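# How a Robot Learns to Pick Up a Cup

Each June the Jotdale robot workshop opens its doors to visitors ages 6 and up. The workshop has several areas. This page covers the cup table, where visitors see how a robot is taught to tidy.

## What a gripper is

A gripper is a robot's hand. The kind used at Jotdale has two fingers that move toward each other, like the ends of a pair of tongs. Each finger has a pad on the inside. The pad has a rough surface, and a rough surface holds better than a smooth one. The friction between the pad and the cup stops the cup from sliding out.

At the cup table the gripper is not attached to a robot. A person holds it and does the job by hand, and a camera on the gripper records what happens. One recording of one job is called a demonstration.

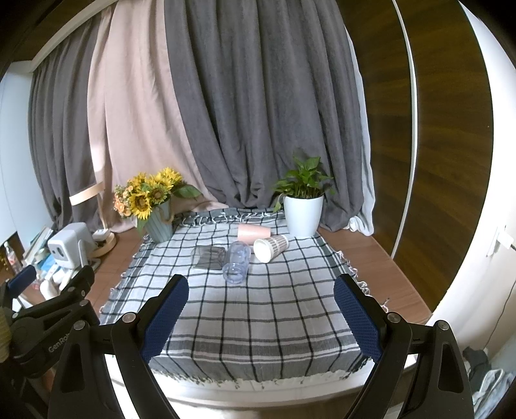
A demonstration at Jotdale has 3 steps:

1. Move the open fingers to both sides of the cup.
2. Close the fingers until the cup is held.
3. Lift the cup, carry it to its place, and let go.

Step 2 takes the most practice. A paper cup bends if it is squeezed too hard. If it is squeezed too lightly, it falls. Plastic cups slip more easily than paper ones.

## Why one demonstration is too few

A person who has picked up one cup can pick up almost any cup. A computer cannot do this at first. If it has seen a cup in only one spot, it may reach for that same spot every time, even after the cup has been moved.

For this reason the cups are put in new positions between demonstrations. Some stand up and some lie on their sides. A cup on its side is harder, as it can roll when a finger touches it.

Fernanda Abreu runs the cup table. Last year her group recorded 245 demonstrations, and 73 of them were made by visitors. Demonstrations with a dropped cup are marked, so the computer does not copy the drop by mistake.
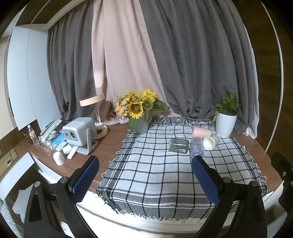
**Does the robot understand what a cup is for?**

The robot does not know about drinking. It works with patterns in the camera pictures: shapes, edges, and colors. When it finds a pattern like one in the demonstrations, it makes a similar movement.

## Words to know

- **Demonstration:** a recording of a person doing a job that a robot will learn.
- **Friction:** the force that slows down two surfaces rubbing together.
- **Training:** the work a computer does when it looks for patterns in many demonstrations.

## If you visit

Tie back long hair before using the gripper. Keep your free hand away from the fingers while they close. Each turn lasts 6 minutes.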